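Beschaffungsplan zweiarmige Arbeitsplätze, Textilhandhabung

README zum Ordner beschaffung-textil
Stand: 12. Juli 2025
Pflege: Trygve Sjögren (Technik), Phúc Đàm (Budget und Bestellungen)

Zweck

Der Ordner enthält die Planungsunterlagen für die Ausstattung von drei Arbeitsplätzen im Projekt Gitix. An jedem Platz arbeiten zwei Roboterarme mit Parallelgreifern an weichen Teilen: Handtücher, Waschlappen, Kissenbezüge, später auch T-Shirts. Die Dateien richten sich an alle, die Angebote einholen, Bestellungen auslösen oder Rechnungen zuordnen. Eine Bedienungsanleitung für die Arme liegt hier nicht.

Inhalt des Ordners

bedarf.csv: Positionsliste mit 59 Zeilen, eine Zeile pro Artikel und Lieferant
angebote/: eingegangene Angebote als PDF, benannt nach Lieferant und Eingangsnummer
verschleiss.csv: Austauschprotokoll für Finger, Beläge, Kabel und Schrauben
raumplan.pdf: Stellflächen, Steckdosen, Netzwerkdosen
offene_punkte.txt: alles, was vor der nächsten Bestellung geklärt sein muss

Spalten in bedarf.csv

pos: laufende Nummer, wird nach dem Löschen einer Zeile nicht neu vergeben
artikel: Bezeichnung wie im Angebot
lieferant: Bistard, Pedley, Ruddock oder lokal
menge: Stückzahl für alle Plätze zusammen
preis_netto: Einzelpreis in Euro ohne Versand
versand: anteilige Fracht, falls im Angebot ausgewiesen, sonst leer
klasse: A, B oder C, siehe unten
status: geplant, angefragt, bestellt, geliefert, storniert
bemerkung: Freitext

Leere Felder bleiben leer. Bitte keine Null eintragen, wenn ein Preis noch fehlt, die Summenformel behandelt beides verschieden. Dezimaltrennzeichen ist der Punkt, Feldtrenner das Semikolon.

Klassen

Klasse A sind Investitionsgüter: Arme, Controller, Rechner, Gestelle. Sie laufen über den Investitionsantrag und brauchen zwei Vergleichsangebote. Klasse B sind Baugruppen, die im Betrieb getauscht werden, also Greifer komplett, Handgelenkkameras und Kabelsätze. Klasse C ist Verbrauch: Fingerpaare, Beläge, Kleinschrauben, Reinigungsmittel und die Textilien selbst. Klasse C darf Phúc Đàm bis 200 Euro je Bestellung ohne Rückfrage auslösen.

Lieferanten

Bistard liefert Arme und Controller. Das Angebot gilt für alle drei Plätze zusammen, eine Teilabnahme ist möglich, hebt aber den Stückpreis an. Im Preis enthalten sind Netzteile und eine Einweisung, nicht enthalten sind die Befestigungsplatten.

Pedley liefert Greifer und Finger. Die Finger gibt es kurz und lang. Geplant ist überall die lange Ausführung, weil die kurze beim Greifen von Säumen zu früh mit dem Gehäuse aufsetzt. Fingerpaare werden nur paarweise verkauft, ein einzelner Finger ist nicht bestellbar. In menge steht deshalb die Zahl der Paare.

Ruddock liefert Kameras und Kabel. Die Kabel müssen mit gewinkeltem Stecker bestellt werden. Im ersten Angebot stand der gerade Stecker, die Zeile ist auf storniert gesetzt und bleibt zur Nachverfolgung in der Liste.

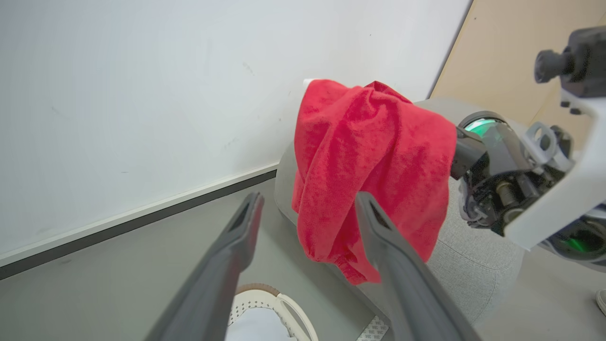
Was gehört neben den Armen selbst unbedingt in das Budget eines Platzes?

Ersatzfinger, ein zweiter Kabelsatz, eine Reservekamera und ein Posten für Textilien. Diese vier Zeilen fehlen in den meisten Erstangeboten und müssen von Hand ergänzt werden. Dazu kommt die Arbeitszeit für Aufbau und Kalibrierung, die in bedarf.csv nicht geführt wird und im Projektantrag unter Personal steht.

Textilien und Unterlagen

Frotteehandtücher sind der Hauptposten. Gekauft werden einfarbige Stücke in kräftigen Farben, die sich gut vom Untergrund abheben, dazu ein kleiner Anteil in Weiß und Grau für schwierigere Durchgänge. Beim Kauf auf einen durchgehenden Saum achten. Stücke mit losen Fäden gehen zurück, ein Faden zwischen den Fingern kostet mehr Zeit als der Umtausch. Je Platz sind fünf Sätze vorgesehen.

Neben Tischen werden auch Polsterhocker und Sitzflächen als Ablage gebraucht. Sie zählen als Möbel und laufen nicht über Klasse C. Trygve hat in raumplan.pdf eingetragen, wo sie stehen dürfen, ohne den Schwenkbereich der Arme zu verstellen.

Verschleiß und Reserve

In verschleiss.csv wird jeder Austausch mit Platz, Seite (links oder rechts), Teil und Grund erfasst. Gründe sind abgenutzt, gebrochen, verloren und vorsorglich. Aus dieser Datei ergibt sich die Bestellmenge für das folgende Quartal. Solange ein Platz neu ist und noch keine eigenen Werte hat, gilt der Verbrauch des ältesten Platzes.

Linke und rechte Seite nutzen sich verschieden ab. Bei Handtüchern hält meist ein Arm den Stoff, während der andere den Rand sucht, und der suchende Arm setzt öfter auf der Unterlage auf. Bitte die Seiten deshalb immer getrennt eintragen, auch wenn beide Fingerpaare am selben Tag gewechselt werden.

Finanzierung und Zeitplan

Platz 1 wird aus dem laufenden Haushalt bezahlt. Für Platz 2 und 3 ist der Investitionsantrag gestellt, mit der Entscheidung wird im September gerechnet. Vorher werden für diese Plätze nur Teile der Klasse C bestellt. Die Lieferzeit der Arme beträgt laut Angebot bis zu 200 Tage ab Auftragsbestätigung, die Greifer kommen deutlich früher. Pedley berechnet für eine spätere Auslieferung keine Lagerkosten, wenn der Termin bei der Bestellung angegeben wird.

Miete wurde geprüft. Das Mietangebot von Bistard steht zum Vergleich in angebote/. Es schließt die Wartung ein, aber keine Finger und keine Kabel, und untersagt eigene Anbauten am Handgelenk. Mit den Kameras von Ruddock lässt sich das nicht vereinbaren, die Variante wird vorerst nicht weiterverfolgt.

Offene Punkte

Befestigungsplatten: Eigenfertigung oder Zukauf, Zeichnung liegt bei Trygve.
Reservekamera: eine je Platz oder eine gemeinsame.
Stromkreis für Platz 3: Rückmeldung der Haustechnik steht aus.
Versandkosten Ruddock: im Angebot nur als Pauschale über alle Positionen, Aufteilung auf die Zeilen fehlt noch.

Änderungen

Zeilen bitte nur mit Kürzel in der Spalte bemerkung ändern. Neue Lieferanten vor der ersten Anfrage mit Phúc Đàm abstimmen, damit die Kreditorennummer angelegt ist. Preise aus Telefonaten werden nicht eingetragen, bis ein schriftliches Angebot im Ordner liegt.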